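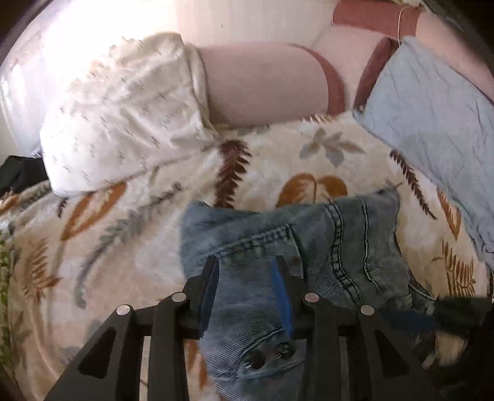 Lamai Noiphan felt the second reel drags badly once the courier gets off the train at Setthorpe, and wondered if we might show it with the break before that part, so people come back to the chase with fresh coffee. There was a good deal of friendly talk on this, and Tihomir Mujić read us a lovely long passage from his old program notes on spy pictures. Agreed to move the break. Tihomir will mark the spot.

Minutes of the March meeting were accepted with one fix: the film was "The Brurkeo Letter," and we had left off the "The."

Hall and money. The Gromen has offered us its small room again, 57 seats, on the same kind terms as last year. We have $3,585 in the account after paying for the print. Warm thanks to everyone who brought pies to the double bill, which did more for us than the raffle.

Next season. Lamai would dearly like a run of border-crossing thrillers, starting with Babić's two early ones if they can be had with subtitles. Tihomir likes the first and can't stand the second, and told us why at some length. Left open until he hears back on the rental.

Parking was put off again. Next meeting 7/7/25, same room, doors at 10.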